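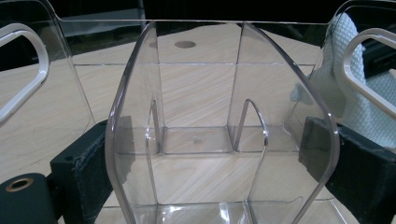 Home Stories Poems Authors Submit Contact

The Green Lutudix

In November the garage of Mr Aguiar was always quiet, and Maiara Coutinho had time to wash the cars that did not need to be washed. She started with the ones near the road. People who drive past look only at the first row, Mr Aguiar had told her when she began, and she had believed him, as she believed most things in her first months in Plornlow.

The Lutudix stood in the last row, between the fence and the place where they kept the old tyres. It was green, a dark green that they do not make any more, and it had been there for nineteen weeks. Every few weeks Mr Aguiar took 200 pounds off the price and wrote the new number himself on the card behind the windscreen. He had ugly handwriting. The three looked like an eight, so the price seemed higher after the reduction than before it.

"You must write it again," said Maiara.

"They will ask," he said. "When they ask, you talk to them. When you talk to them, you sell."

But no one asked.

It was after four, and the lamps along the road were already on, when the old lady came through the gate. She did not come in a car. She had walked from the bus stop with a flat brown handbag held against her coat, and she went past the first row, and past the second row, without turning her head. Maiara put down the bucket and followed her.

"Good afternoon. Can I help you with something?"

"I am looking at this one," said the lady. She had an accent too, but a different one from Maiara's, with hard corners. She was standing in front of the Lutudix. "Does it still have the heater that makes a noise?"

Maiara said that she did not know. It was the truth, and she was ashamed of it, because she had washed this car many times and had never once started it.
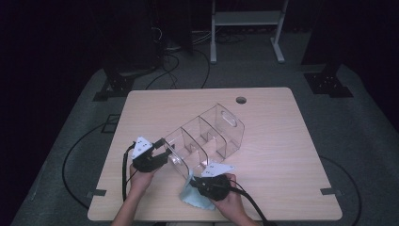 Clear organiser with a handle at one end

She went to the office for the key. Ismael Rangel, who did the repairs, was sitting at the desk with his boots on the radiator, reading the paper of the Grundel people about winter insurance.

"A customer for the Lutudix," she told him.

He took his boots down. "Is she ill?"

"She asks about the heater."

"It makes a noise," said Ismael.

The engine did not start the first time. It started the second time, and then it shook the whole car like a dog which has come out of a river. The old lady was already sitting behind the wheel. She had moved the seat forward without searching for the handle, and now she put out her left hand and turned the heater to the end. There was a knock, then a pause, then a long sound between a whistle and a complaint.

"Yes," she said. "There it is."

Maiara sat down on the passenger side and closed the door, because of the wind. She had learnt what to say about a car. You speak first about the tyres and the service book, and then you ask the customer what she needs the car for. She asked it.

"I do not need a car," said the lady. "My name is Elfriede Zaugg. This was my car for twenty years. My nephew sold it in the spring, when I was in the hospital. He thought that I would not come out." She said this without anger, in the way that people give their address. "And then I came out, and he had also sold the sewing machine."

The windows were beginning to grow grey from their breath. Mrs Zaugg opened her handbag and took out a handkerchief, and wiped a piece of the windscreen on her side, and after it a piece on Maiara's side, stretching across her.

"Do you want to buy it back?" said Maiara.

"What does the card say? Is that a three or an eight?"

"A three."

"It is still too much. I know this car. The door at the back does not close when it rains, and there is rust under the carpet. I would not pay it." She looked at the dashboard for some time. "Besides, they took my licence. My eyes. I could not tell you what colour your jacket is."

Maiara's jacket was red, with the word Aguiar on the back. She did not say so.
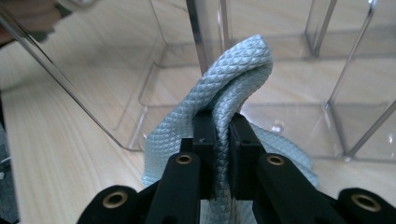 Blue cloth, diamond pattern

They sat. It became properly dark outside, and Maiara could see Ismael in the lit window of the office, making a question with his hands. She shook her head at him. The heater whistled. It was giving quite a good warmth now, better than the one in her own flat, where she slept in two pullovers and sent her mother photographs of the radiator so that her mother would not worry.

"Where did you drive it?" she asked.

"To work. To the shops. Once to the sea, with Zuleica Sampaio, from the bakery. She was sick on the way and sick on the way back, but she said it was the best day. You may look, there is a mark on the carpet, behind you." Mrs Zaugg thought. "Perhaps you should not tell this to the customers."

"There are no customers," said Maiara.

"No. In November people buy coats."

At five the lamp over the gate switched itself on, and this was the sign for closing. Maiara said that she was sorry but she had to turn off the engine. Mrs Zaugg nodded. She turned the key herself, and when the heater stopped they both heard the cars on the road again. Then she pulled the seat back to the place where it had been and looked for the door handle, and found it at once.

"How do you go home?" asked Maiara.

"With the bus."

"It comes only every hour now. I can drive you. I have to take the key in my hand anyway, I mean, the cars must be moved sometimes, for the battery." She did not know if this was a rule. It sounded like a rule. "But you must tell me the way, because I know only my own street."

She went to the office and took the trade plates from the hook. Ismael asked if it was a test drive, and she said yes, and he wrote it down in the book: Lutudix, green, one customer, back before six.

Mrs Zaugg had already changed to the other seat. She had put on the belt and was holding the handbag on her knees with both hands.

"Second gear is stiff," she said. "You have to be polite with it. Left at the gate."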